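Irkemgate two-arm handling study
Progress report to the Mitemance fund
Prepared by Bijan Safavi, Tuesday, August 27, 2019

Where we are

We're really pleased with this stretch of work! The question we brought to you was whether a two-arm robot can learn to handle large, awkward household things from people showing it how, with no hand-written plan for each object. We now have 1000 demonstrations stored and checked, and the first trained policy is running on the real arms.

The big change since spring is that we train on the wrist views together with the head view. Up close, a wide object can fill most of what a wrist camera sees, and we worried that those views would add very little.

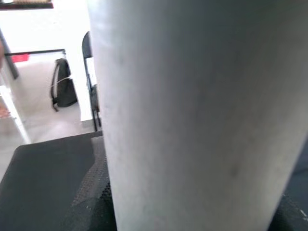
They add a lot. With the head view alone, the policy finished 11 of 50 trials. With the wrist views added it finished 27 of 50, on the same objects and with the same starting positions. Most of the gain comes in the last few inches before the fingers close, where the head view gives poor depth. Failures are still common, and most are slow drifts to one side that the policy never corrects.

We also moved floor-level tasks onto a dark fabric sheet, with a cross of clear tape as a marker. Grasping a pole low down, right by its base, is the hardest of these and the one we enjoy most.
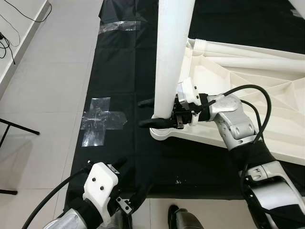 Next steps

Repeat the comparison at the Curncombe lab, with different lighting and a new operator.
Collect more demonstrations that begin from a bad position, so the policy can learn to recover.
Send you the full trial log in October.

Spending is on plan and we aren't asking for any changes.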